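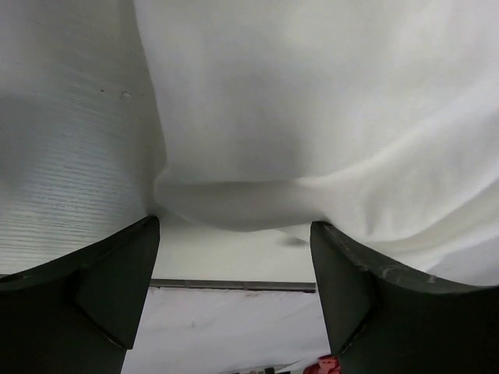
September, bench notes, cloth cell, 8.15 am

Came in meaning to do ten minutes of tidying and lost the whole morning to the gripper instead. Writing it all down while I remember, partly for Ashok, who has the cell after me, and partly because last time I wrote "fingers sorted" and had no idea later what I'd done to them.

So. Skarndale (the arm, for anyone new, we named it after the crate label) has been fumbling its cloth pick. It goes in under a hanging fold, closes, lifts, and comes away with nothing, or with one thin pinch that slides out on the way up. The log had 414 picks since the last service and the bad ones are nearly all near the end. Jenő thought it was the vision. I thought it was the fingers. We had a small bet on it, payable in pastries.

Started with the wrist camera view, arm parked with the fold sagging down just over the tips. Best view of the fingers you can get without lying on the floor! The tips look level with each other, which pleased me, as I'd half expected one to have crept down its mount. But the right one has a band of pale scuffs all along its top edge, properly worn-looking streaks. I couldn't find anything like it on the left. Whatever it's rubbing on, it's only the one side.

My guess is the approach. The pick path comes in slightly skewed, and if the right finger is meeting something hard on the way, that would do it. There's a thin grey metal strip running across behind the gap, and that's my first suspect. The white wood-grain panel on the left has a few small dark nicks in it too, quite high up, but I can't pin those on Skarndale and Čestmír says they might be older than the cell. Leaving them out of it for now. Stuck a bit of tape beside them so we'll know if new ones turn up.

Power off, key out, fingers off. The left came away sweetly. The right took a lot of muttering, one of the two screws had been done up by somebody with arms like a blacksmith (I know who, and so does he). Please use the little torque driver in the Gillora box. It's there for exactly this!

Ran my thumb along the scuffed edge and it's rough enough to feel, with one tiny burr that snagged my sleeve straight away. If it catches a cotton sleeve it'll catch a sheet. I think that's half the trouble: the cloth hangs up on the edge as the fingers go in, so the fold gets shoved along when it should drop between them. Took the burr off with the fine stone, then the grey pad, then wiped both fingers down. Left the rest of the scuffing alone. Zuzana wants to see the wear before anyone prettifies it, and she's got a spare pair on order from Cabrera anyway.

Cleaned the inside faces while they were off. Fluff everywhere, packed down into the screw recesses like felt. I don't know how we keep forgetting that cloth sheds. Suggest we blow the recesses out every 30 picks until we know how quickly it builds up, and then pick a sensible number.

Back on, both sides, torqued properly this time. Homed it, closed on the feeler gauge, all fine. Opened and closed it with no cloth for a bit just to listen. There was a faint tick before and I can't hear it now, though Alžběta was running the extractor next door so don't take that as gospel.

Then the path. Lifted the approach 2 mm and squared up the wrist so both fingers should go in together. Saved as a new version, old one still there if you hate it. Ran 3 slow picks with my hand on the stop. First one good, second one good, third one took a stingy little pinch but held on to it. Not calling it cured on that.

Ashok, for this afternoon: could you run it at normal speed, and look at the right finger's top edge when you finish? I've put a line of marker on it. If the marker's rubbed off, it's still touching something and we need to go hunting along that metal strip. If it's still there, try dropping the approach back by half of what I added.

Also somebody please ring Zevow about the cable clip, the old one's held on with a zip tie and I'm not proud of it.

Jenő says the pastry question stays open until the afternoon run. Fair enough. I want almond.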